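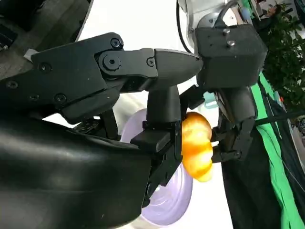
Can the Rasden two-arm kit be set up by students who have never used a robot arm? Our group managed it in one afternoon, but we needed help with the wiring and the manual left out a step.

I tested the kit for my October project report with Ieva Zariņš, who wrote the control scripts. The kit costs 2,000 dollars and comes with two arms, two parallel grippers and the Hurnonico software. A wrist camera is sold separately for 200 dollars.

Our main task was a handover, where one gripper passes a light object to the other. We logged 683 attempts. Most failures came from timing — the first gripper opened before the second one had closed. Adding a pause of about 2 seconds fixed much of this. Soft or very thin objects were outside our test plan.

The software crashed twice during calibration and we lost the saved positions both times. Save them to a separate file before you start. Replacement fingertips have to be ordered from Bjarnason, and ours have not arrived yet.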